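# 맞춤 시트

**맞춤 시트**(영어: fitted sheet)는 매트리스의 윗면과 옆면을 함께 씌우도록 네 모서리를 입체로 꿰매고 가장자리에 고무줄을 넣은 침대 시트이다. 한국어에서는 매트리스 커버, 고무줄 시트, 밴딩 시트라고도 부른다. 이 이름들은 가게마다 조금씩 다르게 쓰이며, 매트리스 커버라는 말은 지퍼로 매트리스 전체를 싸는 제품을 가리키는 경우도 있다. 이 문서에서는 고무줄이 있고 바닥면이 열려 있는 것을 맞춤 시트라고 한다.

고무줄이 없는 네모난 천은 평시트(flat sheet)라고 하여 구별한다. 평시트는 매트리스 밑으로 접어 넣어서 고정하고, 맞춤 시트는 모서리에 걸어서 고정한다. 두 가지를 같이 쓰는 가정에서는 맞춤 시트를 아래에, 평시트를 그 위에 깐다. 한국의 가정에서는 평시트를 생략하고 맞춤 시트 위에 바로 이불을 덮는 방식이 많이 보인다.

## 구조

맞춤 시트는 윗판, 옆판, 모서리, 고무줄로 나누어 설명할 수 있다.

윗판은 사람이 눕는 면이다. 보통 한 장의 천으로 만들지만, 폭이 좁은 직물을 쓰는 공방에서는 두 장을 이어서 만들기도 한다. 이은 자리는 몸에 닿으면 불편하기 때문에 발 쪽이나 가장자리 쪽으로 보낸다.

옆판은 매트리스의 두께를 덮는 부분이다. 옆판의 높이는 매트리스의 두께보다 커야 하고, 남는 부분이 바닥면으로 들어가서 시트를 붙잡는다. 예를 들어 두께가 30cm인 매트리스에 옆판의 높이도 30cm인 시트를 씌우면, 처음에는 맞는 것처럼 보여도 자는 동안에 모서리가 쉽게 빠진다. 판매 표시에 적힌 높이가 시트의 옆판 높이인지, 사용할 수 있는 매트리스의 두께인지는 제조사에 따라 다르므로 확인이 필요하다.

모서리는 천을 네모나게 잘라 낸 다음에 두 변을 맞대고 꿰매어 만든다. 이 솔기는 힘을 가장 많이 받는다. 그래서 품질이 좋은 제품은 솔기를 두 번 박거나, 안쪽에 좁은 테이프를 덧댄다.

고무줄은 넣는 범위에 따라 모서리 고무줄과 전체 고무줄로 구분한다. 모서리 고무줄은 네 귀퉁이에만 들어가 있어서 개기가 비교적 쉽다. 전체 고무줄은 둘레 전부에 들어가며, 씌울 때 힘이 조금 더 들지만 잘 벗겨지지 않는다.

## 재료

가장 흔한 재료는 면이다. 평직으로 짠 면은 바스락거리는 느낌이 있고, 수자직으로 짠 면은 표면이 매끄럽고 약한 광택이 난다. 면 니트로 만든 시트는 잘 늘어나기 때문에 치수가 조금 맞지 않아도 씌울 수 있다.

마는 땀을 잘 흡수하고 빨리 마른다. 다만 구김이 깊게 생기며, 이 구김을 좋아하는 사람과 싫어하는 사람이 나누어진다. 폴리에스터와 면의 혼방은 구김이 적고 세탁 뒤에 손이 덜 가지만, 오래 사용하면 표면에 보풀이 생길 수 있다. 모달이나 텐셀 계열의 섬유는 부드러운 촉감 때문에 여름용으로 팔리는 일이 많다.

북쪽 지방의 직물 마을인 덜티브몬트(Dultivmont)에서는 마와 면을 섞은 두꺼운 시트 천이 오랫동안 만들어졌다. 이 천은 처음에는 뻣뻣하고, 여러 번 빨아야 부드러워진다. 그 지방의 가게에서는 새 시트와 한 번 삶아 낸 시트를 따로 판다.

## 색과 무늬

흰색은 얼룩이 잘 보이는 대신에 삶거나 표백할 수 있어 숙박 시설에서 많이 쓰인다. 가정에서는 베이지, 회색, 회색이 섞인 연한 녹색처럼 채도가 낮은 색이 자주 선택된다. 이런 색은 진한 회색이나 나무색의 침대 머리판과 같이 놓아도 서로 부딪치지 않는다. 짙은 남색이나 검은색 시트는 머리카락과 먼지가 눈에 잘 띄고, 처음 몇 번은 다른 빨래와 나누어 빠는 것이 안전하다.

무늬가 있는 시트는 이불과 베개의 무늬를 같이 생각해서 고른다. 줄무늬의 경우에는 씌울 때 비뚤어진 것이 바로 드러나므로, 줄의 방향을 침대의 긴 변에 먼저 맞춘다.

## 씌우는 방법

먼저 침대 위에 있는 물건을 모두 다른 곳으로 옮긴다. 침대는 옷이나 휴대전화, 머리핀, 휴지 같은 작은 물건이 잠깐 놓이는 자리가 되기 쉽고, 이런 물건은 시트를 벗길 때 천 속에 말려서 세탁기까지 따라간다. 특히 머리판과 매트리스 사이의 틈은 손으로 한 번 더듬어 보는 것이 좋다.

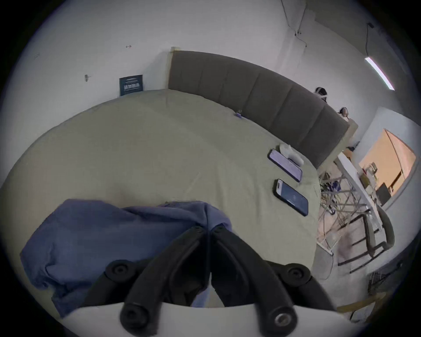 그다음에 시트의 긴 변과 짧은 변을 구별한다. 대부분의 제품은 세탁 표시가 붙은 모서리의 위치가 정해져 있지만, 그 위치는 회사마다 같지 않다. 케스트스테드(Keststead)의 침구 제품은 표시가 발 쪽 오른쪽 모서리에 오도록 꿰매어져 있고, 짧은 변의 안쪽에 색실로 한 땀의 줄이 들어가 있다. 표시가 없는 시트라면 한쪽 모서리에 실로 작은 점을 직접 수놓아 두는 방법도 있다.

씌우는 순서는 머리 쪽의 두 모서리가 먼저이다. 머리판이 있는 침대에서는 벽 쪽과 머리판 쪽에 손이 잘 들어가지 않는다. 매트리스의 귀퉁이를 조금 들어 올려 고무줄을 바닥면까지 충분히 넣고, 대각선으로 반대쪽에 있는 발 쪽 모서리를 당겨서 건다. 마지막 모서리가 가장 힘들다. 이때 천의 끝을 잡아당기지 말고 솔기 가까이를 두 손으로 잡아야 고무줄이 상하지 않는다.

네 모서리를 모두 건 다음에 손바닥으로 가운데에서 바깥쪽으로 쓸어 준다. 얇은 주름 몇 개는 남아도 사용에 문제가 없다. 굵은 주름이 대각선으로 생겼다면 어느 한 모서리의 솔기가 매트리스의 모서리와 어긋나 있다는 뜻이므로 그 모서리를 다시 맞춘다.

## 고정 도구

시트가 자주 벗겨지는 경우에는 고정 도구를 쓴다. 흔한 것은 다음과 같다.

- **집게형 밴드**: 양쪽 끝의 집게로 시트를 물고, 매트리스 밑을 가로질러 당긴다.
- **삼각 밴드**: 모서리 한 곳에서 세 지점을 잡는다.
- **미끄럼 방지 깔개**: 매트리스와 시트 사이에 까는 그물 모양의 얇은 판이다.

잘스롭(Jallthorpe)이라는 이름의 집게는 물리는 면에 고무가 붙어 있어 얇은 천에도 자국이 적게 남는다. 금속 집게는 힘이 세지만 수자직 천의 실을 끊는 일이 있다.

## 세탁과 건조

세탁 주기는 1주에서 2주가 일반적이며, 땀을 많이 흘리는 계절에는 더 자주 빤다. 물의 온도는 세탁 표시를 따른다. 면은 높은 온도에 비교적 강하지만, 고무줄은 높은 온도의 건조를 반복하면 탄력을 잃는다.

맞춤 시트를 세탁기에 넣으면 모서리가 주머니와 같은 역할을 하여 양말이나 수건이 그 안에 들어가 뭉친다. 뭉친 안쪽은 탈수가 잘 되지 않고, 세탁조의 균형도 나빠진다. 큰 시트는 다른 작은 빨래와 나누어 빠는 편이 낫다. 건조기를 쓸 때에는 도중에 한 번 꺼내어 풀어 준다.

줄에 널 때에는 고무줄이 아래로 가게 하고 윗판의 가운데를 줄에 걸친다. 모서리만 집어서 널면 물의 무게로 고무줄이 늘어난다. 겨울에 실내에서 말리는 집에서는 11월부터 얇은 천으로 바꾸어 쓰는 경우도 있다. 두꺼운 천은 따뜻하지만 모서리 부분이 늦게 마르기 때문이다.

## 개는 방법

맞춤 시트는 네모나지 않기 때문에 개기 어려운 빨래로 알려져 있다. 널리 쓰이는 방법은 모서리를 서로 끼우는 것이다.

1. 시트의 안쪽이 밖으로 나오게 하고, 짧은 변의 두 모서리에 양손을 하나씩 넣는다.
2. 한 손의 모서리를 뒤집어 다른 손의 모서리 위에 씌운다.
3. 남은 두 모서리도 차례로 같은 손에 겹쳐 씌운다.
4. 평평한 곳에 놓고 고무줄이 있는 쪽을 안으로 접어 직사각형을 만든다.
5. 세로로 한 번 접고, 수납하는 곳의 깊이에 맞추어 다시 접는다.

팔이 짧은 사람이나 큰 시트를 개는 사람은 침대 위에 펼쳐 놓고 같은 일을 할 수 있다. 접은 시트와 베갯잇을 한 벌씩 묶어, 베갯잇 하나에 모두 넣어 두는 보관법도 있다.

## 치수

한국에서는 침대의 크기를 싱글, 슈퍼싱글, 퀸, 킹으로 부르지만 같은 이름이라도 실제 치수는 회사에 따라 차이가 난다. 그러므로 이름보다 매트리스의 폭, 길이, 두께를 직접 재는 것이 정확하다. 면 시트는 첫 세탁에서 줄어들 수 있어 약간의 여유를 둔다. 어린이용 좁은 침대에는 폭이 1000mm인 매트리스도 쓰이며, 이런 치수의 시트는 주문 제작으로 구하기도 한다.

주문 제작에서는 매트리스의 모서리가 둥근지 각이 졌는지도 알려야 한다. 자파르자데(Jafarzadeh) 공방의 주문서에는 이 항목이 따로 있고, 모서리의 본을 종이로 떠서 보내면 그대로 재단한다. 수선도 받는데, 고무줄만 교체하는 값은 한 장에 3000원이다.

## 수명과 재사용

천이 얇아져 빛이 비치거나, 새로 빨아도 윗판이 늘어져 있으면 바꿀 때가 된 것이다. 고무줄만 늘어난 시트는 고무줄을 빼고 새것을 넣으면 다시 쓸 수 있다. 고무줄이 천에 직접 박혀 있는 제품은 가장자리를 잘라 내고 통로를 새로 만들어야 하므로 옆판이 조금 낮아진다.

낡은 시트는 가구를 옮길 때의 덮개, 다림질판의 커버, 걸레 등으로 사용된다. 모서리 부분은 입체 모양이 남아 있어 선풍기나 작은 의자를 덮는 데에 알맞다.

## 같이 보기

- 평시트
- 매트리스 패드
- 베갯잇
- 침대 머리판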